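Jun 20, 2024. Tracking and replay, hand-held grippers

Carrying on from the notes on clock offsets. The aim for this week is to get the pose stream from the marker cubes clean enough that the planner can use it without a person going through each demonstration by hand. We are not there yet, but the largest fault has been found and I want to write it down before I forget how it went.

State of things this morning: the Gevura branch builds again after Solveig put the old transform library back. The newer version changed the order of the quaternion terms and gave no warning. Everything loaded, everything ran, and every replay came out twisted. I have pinned the version in the build file and added a test that rotates a known vector and checks the answer. It takes no time to run and should have been there from the start.

Main problem: swaps between left and right. When the hands come close together over the table, the head camera sees both cubes at a steep angle and the tracker sometimes gives the left pose to the right gripper for a few frames. Backlund (the filter) then smooths between the two, so instead of a clean jump you get a quick, plausible slide of one hand towards the other. In the plots it looks like a real movement. That is why we missed it in April.

Things tried, in order:

- Raised the detection threshold. Fewer swaps, but far more gaps, and the filter coasts through the gaps badly. Put back.
- Locked each marker ID to a side in the config file. This ought to have fixed it outright. It didn't, and I lost most of the morning to it.
- Turned the filter off and looked at raw detections only.

With the filter off the cause was plain enough. The IDs were right all along. The swap happened later, in the association step, which was still matching by nearest position and ignoring the ID whenever two candidates were within 30 mm of each other. Somebody (me, going by the log) wrote that as a fallback for the old single-marker grips and never took it out.

Fix: association now goes by ID first. Position is used only to reject a pose that is too far from the last good one. If no ID is read, the frame is marked as missing and left missing. Backlund can fill short gaps but must not invent a hand from the other hand's data. 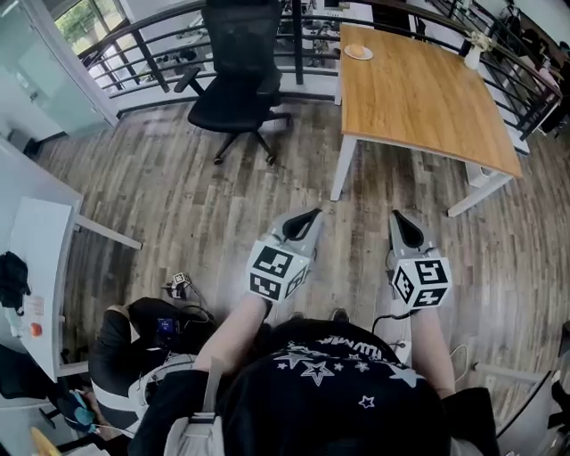 Reran the whole of the bun-and-plate set with the new association, 3,447 frames. Swaps before the change: 27. Swaps after: 2. Both of those are in the same stretch, where the arms cross, and in both the pose is wrong before association ever sees it. I think the corner finder is picking up the wrong face of the cube. At a shallow angle a face can give two valid solutions and we take whichever has the lower reprojection error, which is close to a coin toss when the face is nearly side-on.

Jeptoo's suggestion is to solve for the whole cube at once, using the corners from every visible face in one fit. The geometry is known and the faces are rigid to each other, so the second solution should drop out whenever two faces are in view. I agree. She has a rough version working on saved frames, but it is slow, and it needs the face-to-face transforms measured properly. The ones in the repository come from the drawing, and the printed markers are stuck on by hand.

Other notes:

Timing. Gripper opening arrives over the cable on its own clock. The offset against the video is steady within a recording but differs from one to the next, so it has to be estimated each time. At present we do this by opening and closing both grippers at the start and lining up the edges. It works if the person remembers. I would like Tarton to refuse to save a recording if it can't find the edges in the opening seconds, with a message that says so in words. The present message is a bare error code and I had to look it up again today.

Workspace frame. Planner wants everything relative to the tabletop. We take that from a plane fit on the head camera, and the fit wanders when the wearer looks up. Solveig wants to hold the last good plane while the table is out of view and only update when enough of the top can be seen. Sensible. She will do it on her own branch so it doesn't get mixed up with the association change.

Planner. Fed the corrected poses to Ziltetti for the first time after lunch. The approach paths are shorter and no longer have the odd sideways kink before the grasp. That kink had been put down to people hesitating, and there is a smoothing term in the cost that was added to deal with it. Set the term to zero and reran: no kink, and the paths keep closer to what the hands did. I have left the term in the code, switched off, until we have tried it on another set.

One failure in simulation. The fingers came in too low and touched the plate. The tip offset in the gripper model may be out. Need to measure from the cube centre to the fingertip on both grippers and compare with the model, left and right separately.

To do:

- [ ] Measure tip offsets, both sides (me)
- [ ] Measure face-to-face transforms on both cubes (Jeptoo, me to help)
- [x] Test for quaternion order
- [ ] Tarton: refuse to save without sync edges, readable message
- [ ] Plane hold when table out of view (Solveig)
- [ ] Go back through the April recordings with the new association and mark any that the old filter spoiled. Do this before anyone trains on them again.

Old association code is kept under the tag pre-id-match in case a comparison is wanted. Please don't merge from it.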